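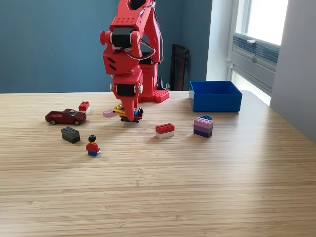 The red arm holding a yellow piece, bricks set out, blue bin at the back.

Subject: Re: [kombo-users] Recording by hand or by remote?
From: Embla Lunde

Hello Jarmo, hello everyone,

Sorry for the slow answer, February has been a bit of a muddle at our end and I kept meaning to sit down with a cup of tea and do this properly. Welcome to the list, by the way! It's lovely to see somebody new starting with one of these little arms.

Jarmo Heinonen wrote:
> I have the arm moving and would like to teach it to put
> bricks in a bin. Should I hold the arm and move it through
> the job myself, or drive it from a second arm? I tried by
> hand and the replays look jerky. Also, how many goes do
> I need before training is worth trying?

I started by hand too, with the motors slack and my fingers round the wrist, and for getting a feel of what the arm can reach I still think it's the nicest way in. The trouble is that you end up pushing on joints the motors would never push on in that way, and if you are recording pictures as well, your own hand is in most of them. When you take the hand away for the real run, everything looks different to the model. Martti Vuorinen warned me about that on this very list and I didn't listen, so I had 200 recordings to throw out (I did keep one, for sentimental reasons).

Now I use a leader arm for everything and sit a little to the side, where I can see the tip of the finger come down. Go slowly on the last bit above the brick. If you rush the approach and then hover while you make up your mind, the arm will learn to hover as well, and it is much better at hovering than you'd think.

As for the table, mine has got rather crowded, as you can see in the photo. There's a minifigure, a dark red car, and some bricks stacked up, the purple ones three high. I'd begin with far less than that! One loose brick and the bin, with the brick put down somewhere new each time, and turned a bit. Once that goes well, add a second brick, and only then start on stacks. Pulling the top one off a stack is a different job altogether and I'd keep those recordings in their own folder.

For numbers, I'd do 50 good ones before training anything, and delete the fumbles the same evening while you remember which they were.

Do watch the sunlight too. Mine comes in from the right by the window and the shadows wander over the table, so I record at different times of day now.

Kalevi, did you ever finish your notes on smoothing the leader readings? I think Jarmo's jerkiness may be partly that.

All the best,
Embla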